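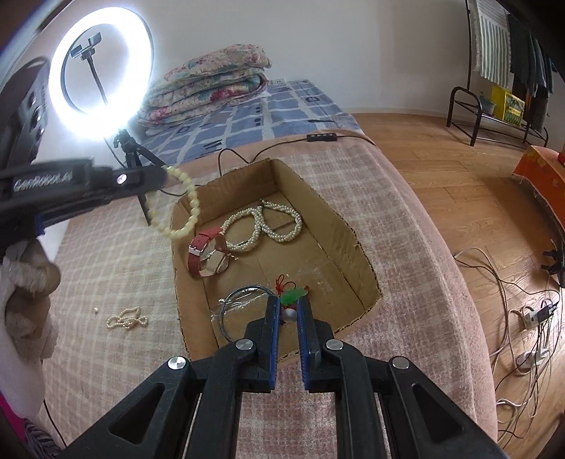

Plalgate's lost jewellery goes looking for its necks

Plalgate Market Hall will put 25 years of mislaid necklaces, pendants and single earrings on show in May, in the hope that somebody will come and take them away.

The Left Behind display opens at 10am in the old fish office, which has been aired. It brings together almost 500 pieces found under stalls, in coat linings and, in one case, inside a marrow. Anyone who can describe an item before seeing it may have it back. The hall's definition of "describe" is generous, though "it was shiny" has been tried and did not succeed.

Anything unclaimed after 2 weeks will be cleaned, restrung where the cord has given up, and sold from £2 upwards. Bead shop Flallora, of Grutham, is doing the restringing at no charge and has asked us to mention this, so we have.

Money raised will go towards mending the hall roof above the cheese counter, where customers have been choosing their Cheddar under an umbrella since the winter. The first 200 visitors will receive a voucher for tea at the Ocampo café, valid until the milk runs out.

Entry is free. Dogs are welcome on leads. Please check your pockets, cuffs and ears before leaving, as the fish office is needed for other things in June.

Enquiries: Plalgate Market Hall office, mornings only.

ENDS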